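7 min read

Search this repository

# janden-preseason

Match and training-load records from the preseason camps of one semi-pro soccer club, Janden, plus the scripts we used to argue with each other over whether preseason results mean anything.

Last edited: Monday, July 21, 2025
Maintainers: Uzma Dogar, Ottmar Stüber

## Read this first

Every summer somebody beats a bigger club in a friendly and the fans decide the season is won. We wanted to know if the friendlies predict league points. On this data they mostly don't, and I'd be careful about the "mostly" too. If you came for a model that tells you where your team will finish, you will be let down.

## What's in it

- `matches.csv`: 123 friendlies, one row each, with score, opponent tier, venue and minutes per player
- `load.csv`: daily training load by player, from vests at the newer camps and from coach's notes at the older ones
- `camps.csv`: dates, travel hours, hotel, pitch surface
- `notes/`: Reinhold Kettler's scouting notes, typed up by Uzma, spelling left alone

The first camp in the set is from 2000. Anything before the vests came in is one man's opinion of how tired people looked, written on a scale he changed at least twice. The `source` column says which is which. Please don't average across it. People have, and then they wrote to us about the "trend."

## Camp hotels

The `lodging` field is free text. We had hopes for it (poor sleep, heavy legs, bad results) and got nothing out of it that survived a second look. Half the entries say "fine." Roswitha Eichhorn thinks room type matters for taller players. She may be right, but she can't show it from this file and neither can I.
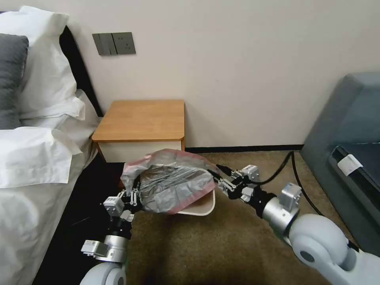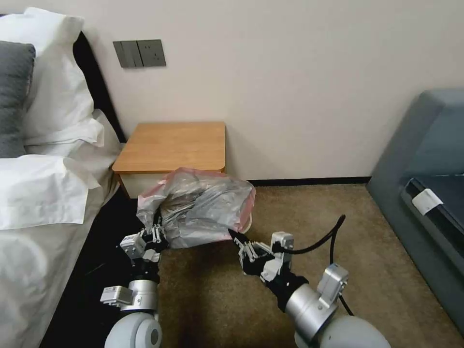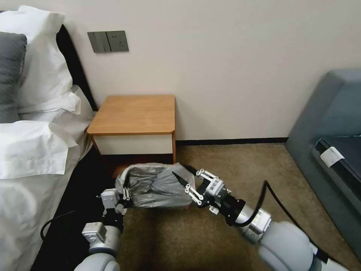 Hotel bedroom, with a plastic bag held in two robot arms.

## Known problems

1. Opponent tier is a guess for foreign sides. Ottmar assigned it by hand. I disagree with 16 of his calls and they are flagged `disputed`.
2. Substitutions in friendlies are chaos. Kubíček's minutes are wrong in at least one match, where he's listed as playing for both teams. He did get lent to the other side after halftime, but the total still adds up to more than a full game.
3. The Okness tournament used short halves. Goals there are not scaled. Scale them if you like, but say so.
4. December winter-break games are in a separate file and should stay there.
5. `pitch_surface` has "grass", "Grass" and "grass?" as three values. The question mark is in the original.

## The Somellow rating

The `somellow` column is a form score that came with a software trial. We don't know how it's worked out and the people selling it wouldn't tell us. It rates a goalkeeper who didn't play above one who kept a clean sheet. I wanted it dropped. Ludger Seidel wanted it kept so others can see how bad it is, and he won.

## Using it

Run `python build.py`, then `python check.py`. The check fails on 36 rows. That's expected, they're listed in `known_bad.txt`. If you get a different number, open an issue and attach the output.

Free for non-commercial use. Player names are replaced with codes except for those who asked to be named. Pull requests that add clubs are welcome if you can say where the numbers came from.

We use cookies to remember your settings. Accept / Manage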